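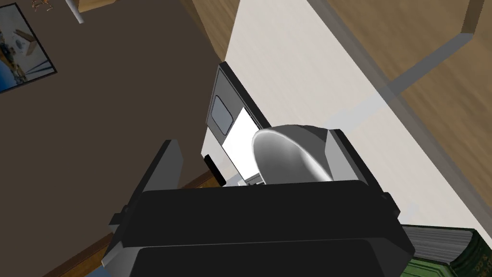

Simulated kitchen run: the gripper has the bowl, with the small appliance behind it.

Search the archive
Enter words or sender

Re: [home-machines] So can they do the dishes yet?

Print this message | E-mail this message

Wendell Pruitt wrote:

> My sister-in-law forwarded me another one of those clips where
> a robot tidies a kitchen to piano music. She wants to know if she
> should hold off on replacing the dishwasher. I told her I'd ask
> people who do this for a living. Can any of them put away a bowl
> in a house with actual clutter in it? Yes or no will do.

Wendell,

No. Tell her to buy the dishwasher.

The longer answer is in the picture at the top, which comes from the Vesance setup. It's a simulation, so the tabletop is very clean and the bowl can't chip. Even so, you can see what the arm has to put up with. It has hold of a shiny, curved thing, tipped over at an angle, with a book on one side and a boxy appliance straight ahead. From up there the gripper takes up a good part of its own view. Try putting away crockery while holding a shoebox in front of your face and you'll have the idea.

We gave it 40 tries in March at picking up the bowl and setting it down where we asked. It managed 38 pickups, and I was ready to order cake. Then we looked at the setting down. It got 13 of those right. The rest of the time it let go too high, or too early, or shoved the bowl into its neighbor and considered the matter closed. I have had roommates like that, but they cost less.

Shop-floor work is a different story. The Arroyo people have an arm loading parts into trays, and it does fine all shift, mostly because the trays are bolted down and every part is the same part. Move a tray over by the width of your thumb and somebody has to go get Rasia. She has been gotten 11 times, by her own tally, and has started keeping a chair out there.

So my view is that machines can do chores in places where the chore has already been made easy for them. Your sister-in-law's kitchen — no offense to her — probably isn't one. If she is willing to own a single bowl and bolt it to the counter, I could be talked around.

I haven't tried the Runder hand, which is supposed to be kinder to round things. If anyone on the list has one, I'd like to hear how it does with a wet plate.

Dale

Recent messages in this list
Runder hand: finger pads wearing out?
Tray loading at Arroyo, part two
Re: Re: Folding towels (long)
Vesance bowl trials, March numbers
Wanted: used gripper, any condition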